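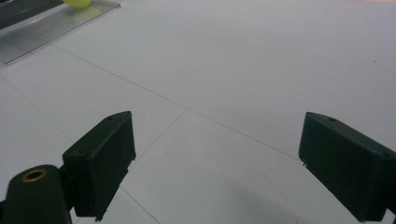

Week 4: Where does a spill go?

Okay, so last time I ran out of board space halfway through the Lakalholm case, and a few of you asked for my notes. They're messy (sorry!) but it's all in here.

Quick recap. Lakalholm is a small lake town with a fuel depot right above the inlet stream. In March 2018 a valve on one tank let go and 800 gallons of heating oil ran into a ditch, then the stream, then the lake. The town had booms, but they were stored on the far shore, so it took about 40 minutes to get the first one across the inlet.

What I want you to take from it: oil spreads fast and thin. Look at how far the sheen had moved by the time the boom was in, and then read Tamara Bogdan's chapter on wind drift, which I love and will keep pushing on you all term.

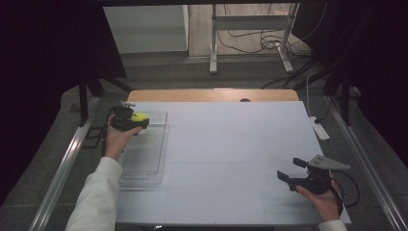
Wind matters more than current on a still lake, and students mix those two up on the exam every single September. On a river it's usually the other way around, so check which kind of water you've got before you start drawing arrows!

For next class, please read the Rinaldi report up to the part on wetlands (skip the appendix, it's all permit forms). Bronisława Jabłońska is coming in to talk about shoreline cleanup, so bring questions. We're in room 301 for that one.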